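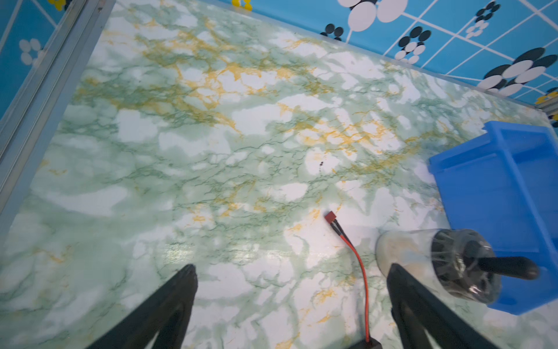 # Fatau bench kit, with Virág surround

Hello and welcome, and thanks for stopping by the Fatau page! If you've come over from our catalogue you'll already know the short version: a two-finger gripper, a wrist camera and a tabletop enclosure, sold together by Jornance and packed at our workshop in Irton. The long version follows, so do put the kettle on.

Fatau began as a finger set and nothing else. People would buy the fingers, fit them to whatever arm they had, and then write to us (lovely long emails, some of them) asking what sort of table they should be working over and how the camera ought to look down at it. After enough of those we decided to offer the lot as one kit, and it has been our favourite thing to pack ever since.

## The fingers and the camera

The fingers are matte black and tapered, and they're the part we've fussed over the most. Kathleen Mulcahy redrew the profile until she was happy with the way it narrowed towards the tip, and she takes a good deal of convincing. They're a matched pair, and swapping them for a fresh set takes 15 minutes if you haven't done it before.

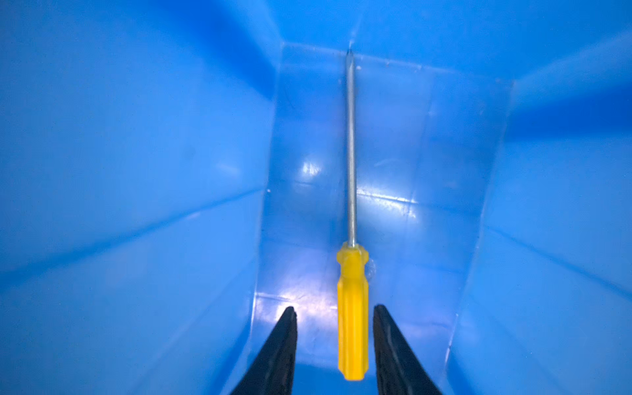 Reaching into a bin is what most of our customers ask about first, and fair enough, it's the job that shows up a clumsy gripper. You want room for both fingers to go down past the rim without fouling the walls, and you want to see what you're lining up on. A screwdriver is a good thing to practise with: laid lengthwise on the floor of a blue bin, with the yellow handle centred between the fingers, you can see clear plastic on both sides of the grip and judge your gap before you close. Watch for glare, too. Glossy bins throw bright patches back at the camera, and we'd suggest trying your lamps in a few different spots before you settle on one – it's time well spent, and the kit guide has a whole section on it.

## The Virág surround

Now for the bit that gets all the comments. Orsolya Bárány designed the Virág panels, blue with a fine white grid and those big black and white flowers with a dab of yellow here and there. They stand up behind and beside the table in an aluminium frame. The tabletop film is a green and white marble pattern with golden veining, and yes, we do sell it on its own for anyone who wants to freshen up a tired bench.

We're often asked whether a plainer version is available. It is! Plain grey panels are the same price, and you can pop them in and out of the same frame, so plenty of labs and classrooms order both and change over when they feel like it.

## What's in the box

- Fatau gripper body with one pair of fingers fitted
- 5 spare finger pairs
- Wrist camera and bracket
- Aluminium frame, corner brackets and hardware
- Virág panels and marble-pattern film
- Printed guide, 40 pages

The arm, bins, tools and other bits and bobs for the table are yours to supply. Have a rummage in the shed, a mix of shapes makes for much better practice.

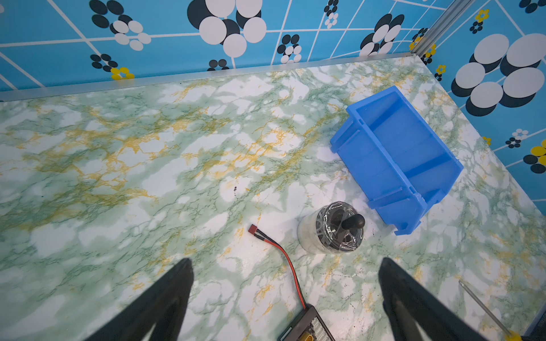

*Fatau fingers over the marble-pattern top, with a blue bin and a lidded container ahead of them and Virág panels behind.*

## Ordering

Schools and community workshops get 10 per cent off the full kit; just mention it when you write. Orders placed now go out in September, and if you're anywhere near Irton you're very welcome to collect and have a go on the bench kit while you're with us. Spare fingers and replacement film are in stock and can be posted separately.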